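Right, fountain pen trade-ins for July. I've gone through the tray one by one, and my notes are under each heading. Kwabena Osei gets a copy because he prices them.

**Wemar piston filler, dark green, stock no. 887**

- [x] Cap screws on straight
- [x] Nib tines level
- [x] Clip tight
- [ ] Piston seal holds

I loved this one until I filled it! It took the ink up fine, then left a bead behind the knob when I stood it nib-up overnight. Needs a new seal and a smear of silicone grease before anyone sees it in the cabinet. Please don't twist the knob hard to test it again, the thread's a bit tired.

**Jilevo cartridge pen, matt black**

- [x] Barrel free of cracks (looked under the loupe, twice)
- [x] Feed flushed, water running clear
- [x] Writes after 60 minutes uncapped
- [ ] Inner cap clean

A lovely smooth medium, bit on the wet side, which I like and plenty of people don't. There's dried purple in the inner cap that a cotton bud won't shift. I'll give it another soak, lukewarm water only (hot water did for the last one's shine, my fault entirely).

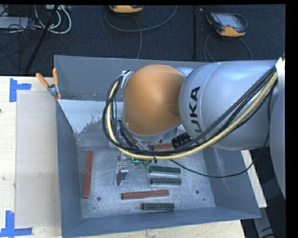
Same goes for the ballpoints while I'm at it: a quick rinse of the cap and barrel is plenty, and keep water well away from the refill.

**Walov ballpoints, set of 4**

- [x] Click mechanism, all of them
- [x] Refills seated properly
- [ ] All write first time

3 were away at the first stroke. The other skipped for about half a page and then sulked, so I've put a fresh refill on the order. Plating's worn near the tip on that one as well, so knock a bit off, Kwabena?

**Wibisono bottled ink, opened**

- [x] Lid seals
- [x] No mould, no funny smell
- [ ] Label readable

Smells as ink should, and no bits floating when I held it up to the lamp. The label's had a soaking, though, so I can't tell whether it's the blue or the blue-black. I'll do a swab on the cream card and write the shade on the lid. Tester bottle only, not for sale.

Still to do: seal, inner cap, refill, swab.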